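# Clanach Bench, kit de démontage automatisé pour PC de bureau : notre avis après un mois d'atelier

Nous sommes un petit atelier de reconditionnement, et depuis longtemps je cherchais une solution pour les travaux répétitifs sur les unités centrales. En mai nous avons reçu en location le Clanach Bench, distribué chez nous par Kinsella. Le kit comprend un bras, une pince, le logiciel Flileck et un jeu de supports à poser à côté de la machine. Je donne ici mon opinion d'utilisateur, je ne suis pas roboticien et le français n'est pas ma première langue, je demande donc un peu d'indulgence.

## Installation

Le montage nous a pris une matinée. La table en profilés d'aluminium est très rigide, il faut seulement bien serrer les équerres avant de fixer le bras, sinon on recommence le calibrage. La notice est correcte pour la partie mécanique. Pour la partie électrique elle est traduite de façon bizarre et j'ai préféré lire la version anglaise.

Il faut compter ensuite une bonne demi-journée pour enseigner les positions au logiciel. Flileck demande de définir l'origine du boîtier, puis un point d'approche pour chaque pièce. L'interface est claire, mais la sauvegarde n'est pas automatique et j'ai perdu une fois tout mon travail.

## Le disque dur

C'est l'opération pour laquelle nous avions loué le kit. Le boîtier est couché sur la table, panneau latéral enlevé, et le bras s'occupe du disque de 3,5 pouces dans son support en plastique bleu. 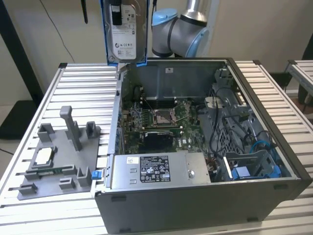 Avec ce type de support la prise est plutôt bonne, à condition que le plastique ne soit pas déformé. Sur une série de 53 unités du même modèle, le kit a raté 8 fois, et chaque fois il s'est arrêté proprement avec un message. Je préfère cela à une machine qui force. Les disques montés avec des vis, par contre, restent pour nous un travail manuel.

Il faut aussi débrancher les câbles à la main. Le vendeur nous avait parlé d'une option pour les connecteurs SATA, mais elle n'était pas disponible au moment de notre location, et je ne peux rien en dire.

## Mémoire et processeur

Les barrettes de mémoire demandent plus de patience. La pince les tient bien par les bords, mais le support imprimé dans lequel on les pose a une fente très étroite. Si la barrette arrive un peu de travers, elle bute. Nous avons élargi l'entrée avec une petite lime et depuis cela va mieux. Je trouve dommage de devoir faire cette retouche sur un matériel de ce prix.

Pour le processeur, je n'étais pas rassuré au début. Les broches du socket pardonnent peu, et une carte mère abîmée nous coûte plus que le temps gagné. J'ai donc réduit la vitesse à 42 % pour toute cette partie du cycle et je l'ai laissée ainsi. Le bac gris avec ses compartiments est bien pensé : on y retrouve les pièces toujours au même endroit, ce qui facilite le contrôle visuel.

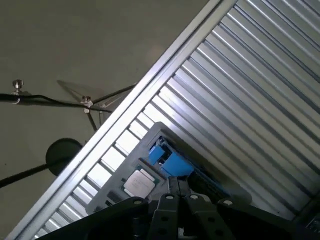 *Le bac de pièces, avec un processeur dans son compartiment, vu depuis la pince.*

La caméra embarquée est utile pour vérifier une position sans se pencher sur la table. L'image est inclinée selon l'orientation du poignet et il faut s'habituer. Attention également aux reflets sur les surfaces métalliques : chez nous j'ai dû déplacer une lampe.

## Comparaison rapide

Nous avions essayé auparavant le poste de Bellstead. Il est plus silencieux et son service après-vente répond plus vite. En revanche ses supports sont fermés, on ne peut pas les modifier, et chaque nouveau modèle de boîtier demande un devis. Clanach fournit les fichiers 3D des siens, et pour un atelier comme le nôtre c'est un argument fort.

## Ce que j'ai aimé

- la rigidité de la table
- les arrêts propres en cas d'erreur
- les fichiers des supports, modifiables librement

## Ce que j'ai moins aimé

- pas de sauvegarde automatique dans Flileck
- la fente trop juste pour la mémoire
- la notice électrique

## Pour qui ?

Si vous traitez des lots homogènes, par exemple 1 000 machines identiques venant d'une même administration, le kit peut vous rendre de vrais services. Si vous recevez tous les jours des modèles différents, vous allez passer votre temps à enseigner des positions. Nous prolongeons la location de deux mois, avec une demande écrite à Kinsella concernant la sauvegarde. Je mettrai à jour cet avis quand j'aurai leur réponse.

**Note : 3,5 sur 5**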